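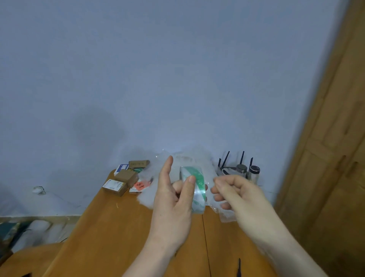 소포 포장에서 기계가 아직 못 하는 공정을 하나 고르라면 투명 테이프 끝 찾기를 고르겠다. 상자 접기나 송장 부착 쪽은 이미 전용기가 있다. 8월에 Gresgate 소형 출고장에서 시험한 내용을 정리해 둔다. 스레드가 좀 길다.

---

조건부터. 양팔 협동로봇 Brivo, 그리퍼는 Simel 평행형에 실리콘 패드. 상단 카메라와 손목 카메라 사용. 테이프는 시중의 투명 포장용이고 커터 달린 디스펜서는 쓰지 않았다. 디스펜서를 쓰면 문제가 절반은 사라지는데, 집이나 작은 가게 책상에서는 맨 롤을 그냥 쓰는 경우가 많다.

---

시도 횟수는 433회. 1회의 정의: 롤을 집고, 끝을 찾고, 한쪽 모서리를 들어 올려 손가락 폭만큼 뜯어내는 데까지. 상자에 붙이는 동작은 별도 집계라 여기서는 뺀다.

---

성공률은 조명에 거의 전적으로 좌우됐다. 투명층 위에 투명층이 겹친 경계라 색으로는 구분이 안 되고, 측면광이 있을 때만 가는 하이라이트 선으로 보인다. 확산 조명에서는 카메라 해상도를 올려도 소용이 없었다. 깊이 센서는 표면 반사 때문에 롤 윗면 값이 통째로 빠졌다.

---

사람은 이걸 눈으로 잘 안 푼다. 한 손으로 롤을 세워 잡고 돌리면서 손톱이나 손끝으로 단차를 긁는다. 걸리면 거기가 끝이다. 시각은 대략적인 방향만 잡아 주고 마무리는 촉각이 한다. 그래서 우리도 후반에는 긁기 동작으로 넘어갔다.

---

긁기 동작의 문제는 힘 제어다. 세게 누르면 패드가 접착면에 붙거나 아래층까지 같이 일어난다. 약하면 단차를 그냥 넘어간다. 패드 끝에 얇은 금속 날을 덧대니 검출은 좋아졌고, 대신 테이프가 세로로 찢어지는 실패가 새로 생겼다. 세로로 찢어진 롤은 복구 절차가 없다. 사람이 와서 한 바퀴 벗겨 내야 한다.

---

실패 유형별 메모.
- 끝을 못 찾고 시간 초과: 최다
- 세로 찢김
- 뜯은 끝이 롤에 다시 붙음
- 뜯은 끝이 그리퍼에 붙어 안 떨어짐
- 엉뚱한 인쇄 무늬 경계를 끝으로 오인

마지막 항목은 무늬 있는 롤에서만 나왔다. 사선 무늬가 특히 나쁘다.

---

그리퍼에 붙는 문제는 패드 표면을 불소계 필름으로 바꾸고 나서 줄었다. 그런데 마찰이 떨어져 이번에는 롤을 세워 잡는 쪽 손이 미끄러졌다. 결국 좌우 패드 재질을 다르게 갔다. 왼손은 실리콘, 오른손은 필름. 교체 주기도 따로 관리해야 하니 현장에서 반길 구성은 아니다.

---

시뮬레이션은 Wattimena로 돌렸다. 강체 조작까지는 실기와 잘 맞는다. 접착은 모델이 단순해서 박리 각도에 따른 힘 변화가 거의 안 나온다. 시뮬레이션에서 학습한 정책을 그대로 올리면 뜯는 순간 손목이 너무 빨리 빠진다. 실기 데이터로 다시 맞추는 데 9일 걸렸다.

---

에어캡은 다른 방식으로 어렵다. 투명하고, 구겨져 있고, 만질 때마다 모양이 바뀐다. 테이프와 한 책상에 있으면 분할 모델이 둘을 한 덩어리로 묶는 일이 잦았다. 완충재를 시야 밖 통으로 빼는 게 제일 확실한 해법이었다. 알고리즘 개선은 없었고 작업대 배치만 바꿨다.

---

이 대목이 가정용 얘기로 넘어갈 때 걸린다. 출고장은 배치를 바꿀 수 있다. 집 책상에는 포장 뒤쪽에 공유기가 있고, 선이 지나가고, 병이 서 있고, 상자는 먼저 온 순서대로 쌓인다. 로봇 쓰자고 책상을 비우라면 그 시간에 사람이 포장을 끝낸다.

---

비교치. 같은 출고장의 숙련 작업자는 롤 끝 찾기에 2초 안팎이다. 우리 쪽은 성공한 시도만 따져도 그보다 한참 길다. 상자 하나 전체로 보면 격차가 줄어드는데, 상자를 접고 내용물을 넣는 구간은 로봇이 꽤 안정적이라서 그렇다. 병목이 한 군데 몰려 있다.

---

현장에서 당장 쓸 만한 타협안: 사용 후 끝을 접어 손잡이를 만들어 두게 한다. 접힌 끝은 두껍고 불투명해서 카메라로도 잡히고 집기도 쉽다. 로봇이 자기가 쓴 롤의 끝을 접는 동작은 학습이 금방 됐다. 첫 롤 개봉만 사람이 맡으면 된다. 다만 중간에 사람이 그 롤을 쓰고 그냥 내려놓으면 처음 상태로 돌아간다.

---

예산 얘기도 나올 테니 적는다. 하루 물량이 적은 곳이면 디스펜서와 사람 조합을 못 이긴다. 물량이 많은 곳이면 자동 제함기와 봉함기가 있고 양팔 로봇이 끼어들 자리가 좁다. 남는 건 크기가 제각각인 소량 출고인데, 여기가 또 인식 난도가 제일 높다.

---

현재 판단. 정돈된 작업대에서 테이프 끝이 준비된 상태면 포장 자동화는 가능하고 속도는 느리다. 아무 책상, 아무 롤이면 아직 아니다. 손끝 촉각 센서를 단 Simel 신형 그리퍼가 들어오면 긁기 동작부터 다시 잴 예정이고, 우선 볼 수치는 세로 찢김 비율이다.

---

추가. 종이테이프는 왜 안 했냐는 질문이 있어서. 짧게 해 봤다. 불투명해서 끝이 보이고 찢김도 적다. 8회 연속 성공 후 중단했고 통계로 쓸 양은 아니다. 고객사가 투명 테이프를 지정했기 때문에 본시험에서는 제외했다.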